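5.3 Cable faults during two-arm handling

Most of the stops we recorded in the January runs did not come from the gripper or from the planner. They came from the cables. Each arm carries one purple cable along its links, and in the central zone both cables must bend in a high arch close to the wrists.
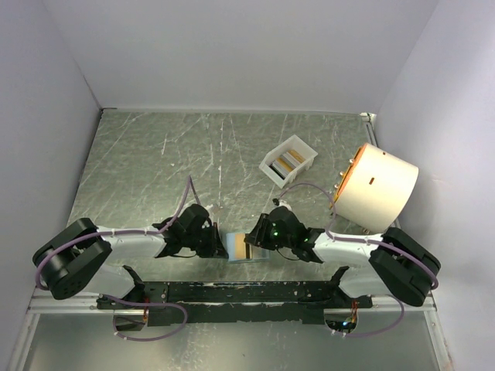
Lornard Department of Automation, Handling Safety Group

In 1,634 trials the controller reported 23 losses of communication with one arm. In every case the arm kept its last position, as the Norkard controller is designed to do, but the other arm continued its motion for up to 320 ms. With a small flat part between the two grippers, this delay can bend the part or push it away – a risk we had not included in our first safety analysis.

We first suspected the power supply. After exchange of the supply the fault came back, and only with the wrist turned near its limit. We then measured the connector at the shoulder and found that contact was lost when the cable was pulled sideways.
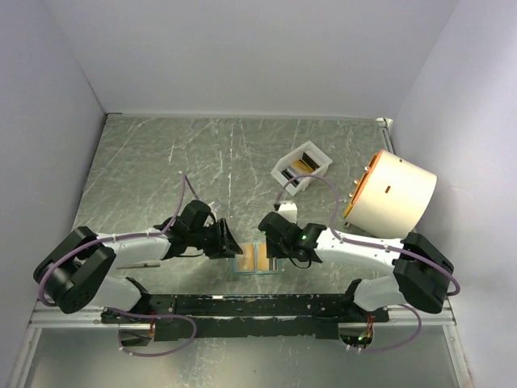
Figure 7. Both arms at the central zone, with the rectangular item between the grippers.

Zip ties hold the cables to the white links, but the free loop over the wrist is still long. For the later trials we limited the wrist angle in software and added a common stop signal, so that a fault in one arm now stops both.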